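March, 7 p.m. Paper folding again, green stock, pale table. Mélanie Sandhu wants 3 folded pieces for the Postville window, so I am testing creases before cutting the good sheets.

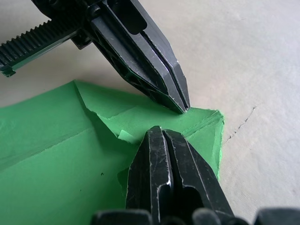
Green sheet, crumpled.

Crumpled stock takes a poor edge. I read the Gollaseo leaflet again – it says to press from the middle outward, and I will stick to that.

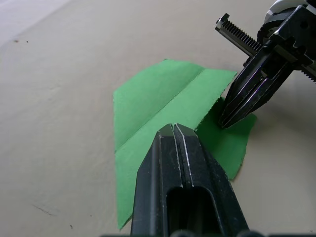

Diagonal crease, faint white at one end.

White in a crease means frayed fiber. The next grade up may hold better. Price for 1000 sheets is still open.
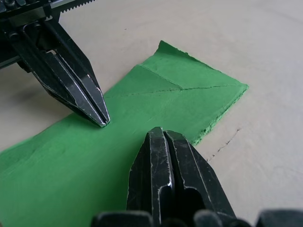
Sutherland has not answered about the delivery. I will call before noon and ask for the matte finish. A flat green surface like this one, with no shine, is what the window needs under its lamp. Order code 527, 2 packs to start.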